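Grasp planner picks the bag body every time and never the loop strap - is it the wrist view or my scoring?
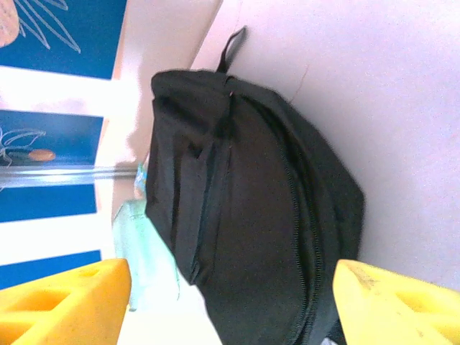

Wrist view before closing, black bag between the fingers, loop strap at the top.

Posted by Nerea Cantero, 27 July 2020

I'm trying to get a two-finger arm to pick up soft bags by their loop. The bags go on a hook afterwards, so a grasp on the body is no use to me even if it holds. I run Hiebert for the grasp proposals and Pisoda for the motion side, and the proposals come from the wrist camera only, with no overhead view.

The bag in the picture is typical. It's black, fairly matte, lying on its side with the rounded part towards the camera, and the loop stands up from the top against a pale pink-white surface. To my eye that is about the easiest loop it could ask for. Hiebert still puts its top proposals on the bulge in the middle, or somewhere along the zip on the right.

Things I have tried:

I lowered the minimum width setting so that a thin strap isn't thrown out before scoring. That gave me a few strap proposals, but they rank well down the list.

I raised the number of samples from the default to 1,646. It got slower. The ranking stayed the same.

I fine-tuned the scorer on 977 labelled wrist frames of my own, all bags, with the loop marked as the good grasp. The validation score went up nicely and the behaviour on the arm hardly changed, which makes me doubt the validation score more than the arm.

Someone at Plasport told me their add-on "understands handles" and I should just buy that. I've had the demo. It was a mug and a bucket, both rigid, both on a plain table. I'm not paying for that until I see it do a fabric loop with some clutter nearby.

So, two questions. Is a single wrist view at this distance simply a bad place to decide from, or is there something in the way Hiebert ranks things that will always favour the fat part? And has anyone got a loop or strap grasp working reliably with this sort of set-up, on the arm and over a decent number of tries? I don't mean in a video.

Wurance_user
Posted in reply

Try the newer model. The old one was trained on boxes mostly and it is known to be rubbish on fabric. We switched to the Wurance scorer and it fixed nearly everything for us. Also check your lighting, black objects are always hard.

Comment from Nerea Cantero: What does "nearly everything" mean here? Do you grasp by a strap, or anywhere on the object? The black bag is hard, I agree, but the strap is the part with the best contrast in the whole view.

Comment from Wurance_user: Anywhere on the object, we drop them in a bin. But it is a much better model.

dry_run
Posted in reply

I'd leave the model alone for now and look at two dull things first.

The first is the ranking. As far as I can tell from reading the code, the final score in Hiebert is the learned score multiplied by a contact term, and the contact term grows with how much surface lies between the fingertips. That makes sense for boxes. For a strap it is a penalty you can't train your way out of, as your fine-tuning only touches the learned half. It would also explain why your validation number moved and the arm didn't: the validation script uses the learned score before the multiplication. Print both columns for one frame. If the strap proposals are near the top in the first and sink in the second, you have your answer. You can set the contact weight to zero in the config, but then you'll get silly proposals on wrinkles and on anything stiff that happens to be lying close by, so you need a filter to replace it.

The second is depth. I wouldn't trust a short-range wrist sensor on a thin black strap until I'd looked at the raw points. On my rig the strap came out as a handful of points floating off towards the background, and the hole filling then painted it over with the surface behind. Colour looked perfect, depth had no strap in it at all. If the planner checks proposals against the depth cloud, it will mark the strap as empty space, and no amount of sampling helps. Save one raw frame with the hole filling off and one with it on, and compare them.

I'd also be careful with your 977 frames. Were they taken from separate set-ups, or are they runs of neighbouring frames from a few approaches? If it's the second, and you split them at random, then near copies sit on both sides of the split and the score means very little. Split by approach and run it again. Mine fell a long way when I did that, and I had been quite proud of it.

As for whether one wrist view is enough: for deciding which bit to grab, probably yes, if the loop is standing clear as yours is. For deciding how deep to go, I don't think so. I stop, move the wrist sideways by 40 mm, take a second view and only then commit. In Pisoda that is one extra waypoint before the approach. It costs a little time each cycle and it got rid of most of my closing-on-air failures.

You asked for numbers off the arm, so: I logged 1,406 strap attempts up to last November, three kinds of bag, and got a usable hold on around four in five. Loops lying flat against the fabric were most of the rest, and I have no good fix for those. Take it with some caution, as it was my own lighting and my own bags, and I reset them by hand, which I'm sure made them tidier than they would be otherwise.

Comment from Nerea Cantero: Printed both columns. Strap is second and fifth on the learned score, then drops out of the top thirty after the contact term. So that's one half of it. Annoyed that this is not in the docs anywhere. The frames were indeed split at random, I'll redo that before I quote the number to anyone.

Comment from dry_run: Check the depth before you celebrate. With the contact term off it may well pick the strap and then refuse to plan to it.

Comment from Nerea Cantero: It does exactly that - picks the strap, then "target not in cloud". Hole filling goes off next.

pm_lathe
Posted in reply

Not an answer to the ranking question, but check which way your fingers are turned before you blame perception any further. With wide, chunky fingers on either side, a thin loop needs to pass between the flat faces, and if the strap leans over, as it does in your picture, the wrist angle has to follow it. Our planner preferred the angle it arrived with and only searched a few degrees either way. Widening that search helped us more than retraining did. I can't say whether Pisoda has the same limit. Look for the roll tolerance in the approach settings, and don't go by the value shown in the viewer, which in our version was the default and never the one in use.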